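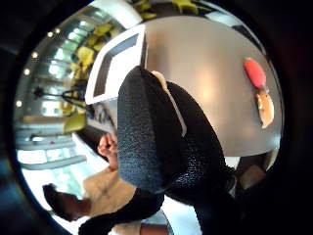
4. Recording Examples at a Table

4.1 Scope

This section covers recording hand examples at a table with the Remgate hand-held unit. It assumes that the unit has been charged, paired and calibrated as set out in Section 3. Playback and labeling are covered in Section 5.

One recording of one task from start to finish is called an example. A group of examples made by the same operator at the same table is called a set. A standard set holds 16 examples.

4.2 Preparing the table

1. Choose a table that can be reached from at least two sides. Wipe the top clean.
2. Place the task objects within reach of the operator. Small objects must not touch the rim of the table.
3. Leave ordinary items such as displays, plants and chairs where they are. The learning system needs examples from rooms as they are normally used.
4. Check for strong reflections on the tabletop. A soft highlight is acceptable. If an object cannot be made out against the glare in the preview, move the object or close a blind.
5. Enter the room name and task name in the session form before picking up the unit.

Note: Do not change the room lighting in the middle of a set. If daylight drops and the lamps must be turned on, close the set and open a new one.

4.3 Starting a set

1. Hold the unit level and press Power. Wait for the steady tone.
2. Open Esby on the host computer and select New Set.
3. Confirm that the free space shown is at least 75 GB.
4. Wipe the lens with a dry cloth. Check the preview for smears.
5. Select Hand Task. In the Hand Covering field, enter Bare, Thin Glove or Padded Glove.
6. Press Arm. The counter shows 1 of 16.

Caution: A padded glove reduces feel and grip. Do not use one with glass, blades or hot items.

4.4 Recording an example

1. Aim the unit at the work area. The operator's working hand should be near the center of the preview.
2. Press the trigger once and hold still for two seconds.
3. Carry out the task at normal speed. Do not pause to show an object to the lens.
4. At the end of the task, hold still again and press the trigger once.
5. Select Keep or Discard. A discarded example does not advance the counter.
6. Return the objects to new positions on the table and repeat.

Note: The unit may be tilted or turned during an example, up to and including a quarter turn. Esby stores the orientation with each recording. Do not rotate the files by hand afterward.

Note: Other people may stand or sit at the table, and their hands may enter the view. Set People Present to Yes and enter the number. Each person must have signed the consent form before the set is armed.

4.5 When to discard

Discard an example if any of the following applies:

The working hand leaves the view for more than three seconds.
An object falls off the table.
The trigger is pressed twice at the start.
The status code 129 (dropped data) appears.

Keep an example in which the operator misses a grasp and tries again. Mark it Retry. If code 129 appears in two examples in a row, stop the set and replace the cable.

4.6 Closing the set

1. Press Close Set and wait for the copy to finish.
2. Compare the example count on the unit with the count in Esby.
3. Write the set number on the log sheet and initial it.
4. Erase the unit only after the counts match.

Caution: Do not remove power during the copy.

Section prepared by Merle Kereama. Checked by Steinar Kjærgaard, 27 July 2020.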